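Category: Laundry & Linen / Help Topics

Folding T-shirts on a Bed: Frequently Asked Questions

These answers apply to the Fenwood fold, the flat rectangular fold used in Istunlow linen guides for short-sleeved cotton shirts. Last revised 8th July.
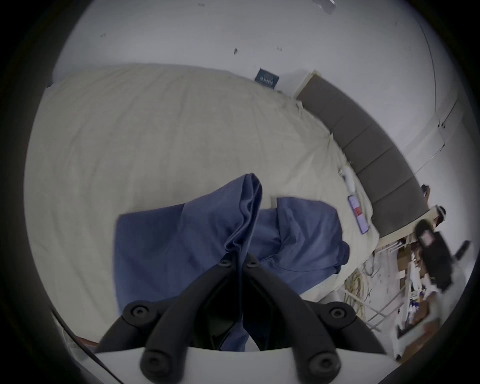
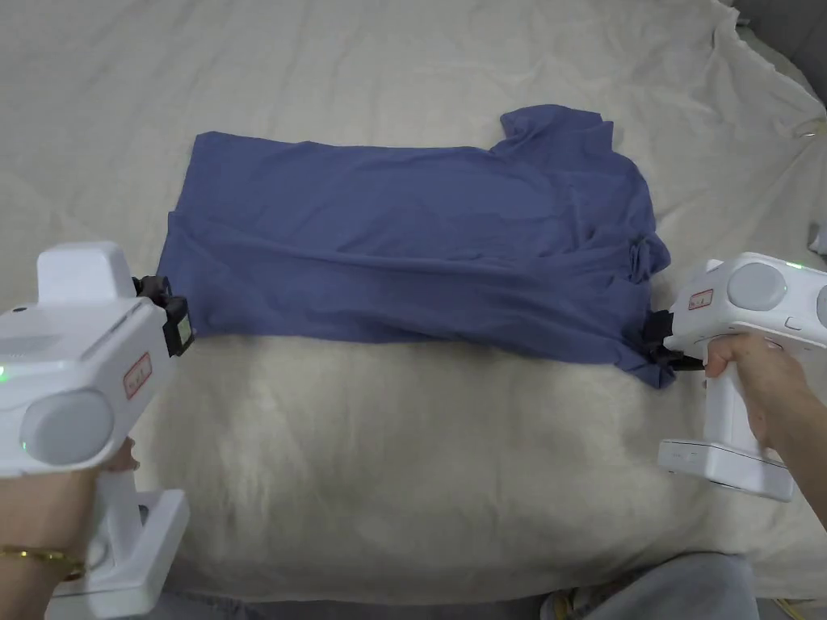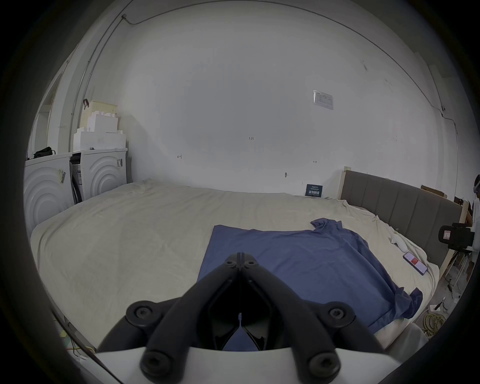
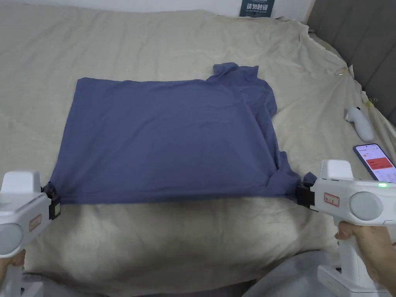 Blue garment on a cream or beige sheet, bed used as the folding surface.

Does the sheet have to be smooth?
No. Creases in the sheet do not transfer to a dry cotton shirt during folding. A heavily bunched sheet should be pulled flat under the work area only.

How much space is needed?
Allow 40 inches across and keep the shirt clear of the headboard. Phones and other small items can stay on the bed if they are outside that width.

One side is straight and the other is bunched. Should I start over?
Not usually. Hold the straight side still and draw the bunched side outward along the same line. Start over only if the body of the shirt is twisted.

What should I do with a sleeve that stands up?
Lay it back over the body before the next fold. A raised sleeve near the collar produces a ridge in the finished rectangle. Flatten from the collar toward the hem.

Where should the shirt be held?
At two corners of the same edge, with light, even tension. Holding at the middle of each side is acceptable for shifting the shirt but leaves the corners loose.

What finished size should I aim for?
12 by 10 inches fits the Zabala drawer divider. For the Folton shelf bin, fold once more across the short side. Stack no more than 4 shirts per compartment.

Does the method work for long sleeves?
Yes, with one extra step: fold each sleeve down parallel to the side seam. A separate sheet covering sweaters is planned for August.

Can I fold a shirt that is slightly damp?
No. Dry it fully first. Damp cotton sets along the fold lines and may smell after storage.

This site uses cookies to remember your preferences. By continuing to browse, you accept our cookie policy.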